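The drawer under the sink

Mar 15, 2018

Every spring the papers tell us to throw things away. The advice has grown bolder over the years. It used to be old newspapers and odd socks. Now we are told that a person can live well with 100 possessions, and there is a course from an outfit called Nolia, at 442 pounds, which will help you get down to that number. I have read the brochure twice and I still can't find out whether a pair of shoes counts as one thing or two.

I don't doubt that clutter makes people miserable. I have opened the cupboard in my own hall and shut it again. What I doubt is that the cure is as simple as it is made to sound, or that the people selling it have much interest in what happens after the bin bags have gone.

Take the plain household stuff that never appears in the glossy pictures. The rule says that if you haven't used a thing in six months, out it goes. By that rule I would have got rid of my preserving pan every spring and bought it back every November. The same goes for the spare kettle, which sat on a shelf for two years until the good one died on a Sunday's worth of visitors, and then earned its keep in one afternoon.

The defenders of the rule have an answer, and it is that you can always buy another. Pimberg, the home shop on our ring road, has done very nicely out of this answer. It sells storage boxes at the front for people who are keeping things and cheap replacements at the back for people who didn't. I went in for a washing-up bowl and saw a shelf label offering 500 loyalty points on a set of baskets "for a simpler life". I bought the bowl.

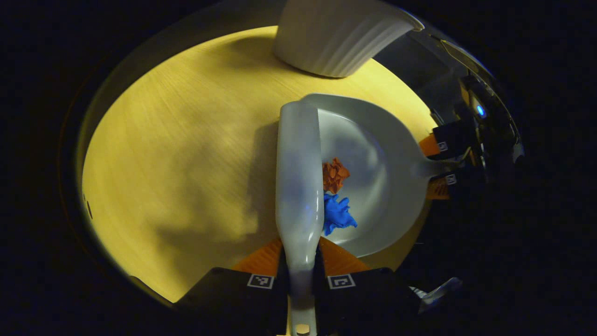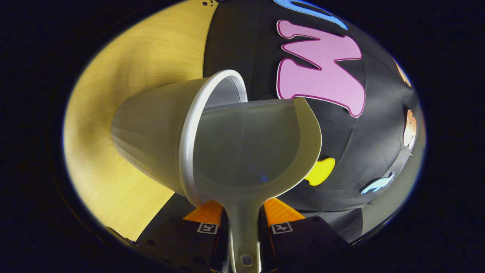
Plain plastic household things: a dustpan in the first picture, a cup and a measuring scoop in the second.

There is also the matter of money, which the tidy-house writers step around. Throwing out a thing you may need again is easy if the price of a new one means nothing to you. My mother kept string. She kept it because string cost something and she had once been without any. To call that a failure to let go, as the Nolia brochure does of anyone over a certain age, strikes me as rude as well as wrong.

And where is "away"? I used to take my bags to the charity shop on Chaudhry Road and walk home feeling virtuous. Then I got talking to one of the women behind the till, who told me that a good deal of what comes in during the spring rush can't be sold at all. It is chipped, or a part is missing, or there are already a dozen on the shelf. The shop has to pay to have it taken off. I had been passing on my rubbish with a smile.

Rernari, the firm that empties the bins in our town, put a leaflet through the door last month asking us to "declutter responsibly". It had a drawing of a happy sofa on it. It didn't say what the firm does with the sofas.

I would be easier to persuade if any of these people ever suggested buying less in the first place. That would cost nothing and need no course, so I can see why it gets left off the list. Until someone puts it in, I shall go on keeping the preserving pan, the kettle and a fair amount of string.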